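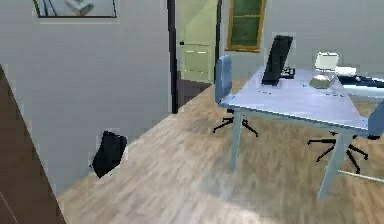 Wulivum : archive de billets de blogs

7 octobre 2020, par Noman Cheema

Ce site utilise des cookies. En poursuivant, vous acceptez leur utilisation. OK

Corpus de billets récupérés sur des blogs francophones fermés ou en train de fermer. Surtout politique locale, critique des médias, humeurs. 147 blogs, un dossier par blog. Collecte arrêtée en juin, rien ajouté depuis.

Pourquoi : Zetora coupe son hébergement gratuit, les auteurs partent sans export, les liens cassent. Fonport a déjà perdu ses commentaires d'avant la migration. On sauve ce qu'on peut.

Contenu

Texte brut en UTF-8, un fichier par billet. Titre en première ligne, date en deuxième, puis le corps. Pseudos gardés tels quels. Commentaires dans un sous-dossier à part quand il y en a. Pas de vidéos, pas de pubs.

Seuil : au moins 50 billets par blog, sinon pas pris. Exceptions pour 2 blogs, voir exceptions.txt.

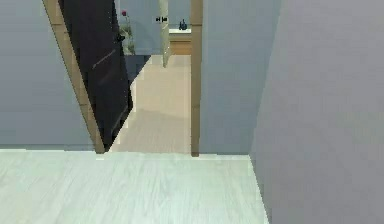

Nettoyage fait avec le script Fairclough, version modifiée par moi. Enlève menus, blogrolls, boutons de partage. Laisse parfois passer un "lire la suite" au milieu d'un paragraphe, pas eu le temps de corrigé.

Problèmes connus

Accents cassés dans 20 dossiers, liste dans encodage.txt. Dates au format américain chez certains, a vérifier avant tout tri. Doublons quand l'auteur a republié un vieux billet, laissés exprès.

Droits

Les textes restent à leurs auteurs. Accord écrit pour chaque blog, mails dans accords/. Retrait sur simple demande, ouvrir un ticket avec l'adresse du blog. Usage recherche et lecture perso, pas de revente.

À faire : index par auteur, fusion des tags, relire ce README.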